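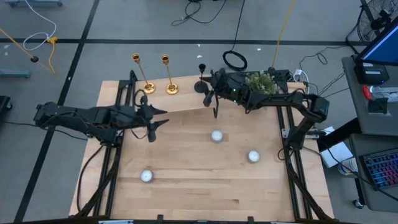 Bench top, two black arms, gray floor with the tape lines.

Notebook home | Engines | Cooling | Electrical | Older entries | Search

Friday, September
Overheating on the Onari van, second day

Continuing from yesterday's page. The customer complaint is the same: the temperature gauge climbs on long hills, comes down again on flat road, and the heater blows cold at idle. The coolant was 700 ml low when the van came to us. No puddle under it, no smell inside the cabin, carpet on the passenger side is dry.

Yesterday Onni replaced the radiator cap and filled the system. He drove it to the Trastska road and back, and the gauge went up on the climb just like before. So the cap was old, but it was not our fault.

8:15. Cold start. Took off the expansion tank lid before starting and let the engine run with the heater on full. Small bubbles came in the tank after a short time and they did not stop. At first I wanted to say head gasket, but Larysa reminded me that this engine has the bleed screw in a bad place, behind the intake pipe, and that after every refill it keeps air for a long time. She has had two of them with the same story. We agreed to bleed it correctly first and make conclusions later.

How we bled it, so that the next person does not search for it:
- Front wheels on the ramps. The tank must be the highest point.
- Heater to maximum, fan on the lowest step.
- Open the screw behind the intake pipe one and a half turns. Not more, the thread is short and the screw is plastic.
- Fill slowly until coolant without air comes out at the screw. Close it by hand, then a quarter turn with the small ratchet.
- Run until the radiator fan has started two times. Switch off, let it cool, top up.

It took 689 ml more. With what Onni already put in, this is a big air pocket, and it explains the cold heater. After the bleeding the heater was hot at idle.

10:40. Block test with the blue fluid, on the warm engine. The fluid stayed blue. I repeated it with fresh fluid because the first bottle was open already in spring, and Jarmo does not trust old bottles. Second time also blue. I consider the head gasket good for now, but I would like one more test after the weekend, when the engine has been standing cold.

Thermostat. Took it out and put it in the pot on the hot plate together with the thermometer. By the stamp it should begin to open at 88 degrees C (198 degrees F is fully open according to the sheet that Tùng printed). Ours began late and opened only roughly half of the travel, also when the water was boiling. The rubber around the edge was swollen. I wrote the mileage on the old thermostat with a marker and put it on the shelf above the parts washer. Please do not throw it away before the customer has seen it.

New thermostat is from Drovley. The Jääskeläinen one was cheaper but comes without the seal, and the seal separately was not in stock. Be careful with the direction: the small valve with the pin goes up. I mounted it wrong once on another car and had to drain everything again.

Where did the coolant go? This is still the open question. Pressure tester on the tank neck, pumped up to the value on the cap, waited during the coffee break. The needle had moved down a little, maybe one small division. I looked with the lamp along all hoses and found a white dry trace under the lower hose clamp at the water pump. The clamp is the spring type and has been turned so that it sits partly on the bead. Moved it to the correct place and pumped again - the needle stayed. It could be the whole leak, or it could be only the one that was easy to see.

Drive in the afternoon, Tymofii driving and me reading the values. Up the long hill in third gear with the heater off. The gauge stayed in the middle. The fan started once at the traffic light and stopped again normally. Tymofii says there is a whistle from the belt side when the engine is cold. I did not hear it, but I write it down here.

To do:
- Check level cold, mark the tank with tape.
- Block test number three, new bottle.
- Listen to the belt at cold start. If it whistles, look at the pump bearing with the belt removed.
- Order two bleed screws. Ours survived, but the slot is nearly round.
- Ask the customer who changed the lower hose and when. The hose is newer than the others.

Note to Onni: the funnel with the rubber cone is back in the second drawer. It needs washing, there was pink coolant in it and this van takes the green one.

Last updated: September, by Larysa Dmytriv (spelling only)

Contact the workshop office | Copyright, workshop notebook authors | Back to top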